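The Jolley Street Underpass and the Question of Permanence

January 18, 2026

Readers of this blog will recall that the pedestrian underpass at Jolley Street has been closed to foot traffic since last June, when work began on its drainage and lighting. The passage is scheduled to reopen this spring with a series of mosaic and painted panels along both walls. I attended the public presentation of the final designs at the Bonum Branch Library and have since read the full project packet, which runs to 337 pages with its appendices. What follows are my observations on the proposal, on the process that produced it, and on several matters that I believe remain unsettled.

The underpass connects the MacKinnon neighborhood, on the north side of the rail line, with the commercial blocks to the south. It was built to serve workers walking to the freight yards. After the yards closed, it became the ordinary route for schoolchildren, shoppers, and anyone who did not wish to walk the long way around by the bridge. The walls are poured concrete and have been painted many times. Portions of an earlier mural, showing a row of market stalls, were still visible at the south entrance when the fencing went up.

The new work is divided into 3 sections. The north section will carry mosaic panels based on the street grid of MacKinnon as it stood before the rail line was widened. The middle section, which receives no daylight, will consist of glazed tile in graduated blues, lit from a continuous channel at the ceiling. The south section will be painted directly on the concrete and will incorporate drawings gathered from residents at open studio days. The design team is the Zernasura studio, which also completed the transit plaza benches and the screen wall at the county health building.

Of these sections, I find the first the most successful. The grid is presented without labels, and persons who lived on the lost blocks will recognize them by shape alone. At the presentation, a woman seated near me identified the corner where her family had kept a shoe repair shop, and she did so well before the designers reached that slide. The choice of stone in warm grays and browns is restrained and should age well. The panels are set back slightly from the wall face, which will protect their edges from carts and bicycles.

The tile section is harder to judge from renderings. Its effect depends almost entirely on the lighting, and the lighting has already been revised twice. The original specification called for fixtures rated at a higher output than the electrical supply to the underpass can support. The revised specification is adequate for safety according to the engineering memo, but the memo does not address color. A blue glaze under a cool lamp and the same glaze under a warm lamp are two different surfaces. I asked whether a full-size sample had been installed on site under the proposed fixtures. The answer was that a sample board had been reviewed indoors. I would urge the city to hang that board in the passage for one evening before the tile order is confirmed.

The painted section has attracted the most public comment, and most of that comment has been favorable. The studio received 705 drawings from residents of all ages. A selection will be enlarged and transferred to the wall, and the remainder will be reproduced at small scale in a border running at handrail height. I consider the border an excellent decision. A child who submitted a drawing will be able to find it, and will be able to touch it. The larger images were chosen for their clarity of line, and several of them are very strong, among them a heron on a stormwater grate and a bus shelter in snow.

My reservation concerns durability. Paint applied directly to concrete below grade is subject to moisture from behind. The earlier mural failed in this way, and it failed within a few years of its dedication. The packet states that the wall will be sealed and that a breathable mineral coating will be used. It does not state who will inspect the coating, or how often. The maintenance schedule covers cleaning and the removal of graffiti, and it stops there. A line for conservation was included in the preliminary budget and does not appear in the final one. 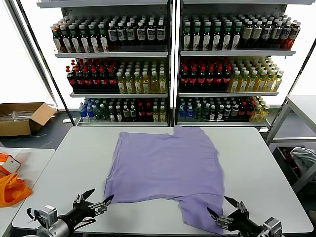
I raised this point during the comment period and was told that conservation would be handled through the general facilities fund. That fund also covers roofs, boilers, and parking lots. In any year in which a boiler fails, a mural will wait. The city's own experience with the fountain on Bonum Square should be instructive in this respect. The fountain's bronze plates were to be waxed annually under the same arrangement, and the present condition of those plates is available for inspection by any passerby.

There is also the matter of the market stall mural. The project packet refers to it as "existing surface treatment to be removed." I do not argue that it should have been kept in place, given its condition, and I understand that the concrete beneath it required repair. I do believe that it should be recorded. Photographs were taken before demolition, and the library has indicated that it would accept them for the local history room. As of this writing, they have not been transferred. The names of the painters are given on no plaque that I have been able to locate, and I would be grateful to hear from any reader who took part in that work or who holds a copy of the dedication program.

With regard to access, the ramps at both ends will be rebuilt to a gentler slope, and handrails will be continuous on both sides. A bench will be placed at the north entrance. I had hoped for a second bench at the south end, where the wait for the crossing signal is long, but the sidewalk there is narrow and the request was declined. The written explanation was clear and courteous, and I accept it.

The capacity of the opening event has been set at 600, which appears to include the street area at the north entrance. Registration will be handled through the library. Residents whose drawings were selected will be notified by mail and will be admitted to the passage ahead of the general public.

Written comments on the maintenance schedule may still be submitted at the public works counter or left in the box at the Bonum Branch circulation desk. Comments should include the project title, Jolley Street Underpass Panels, and a return address if a reply is desired. My own letter, requesting the restoration of the conservation line and the on-site lighting test, has been submitted, and I will post the city's response when it is received.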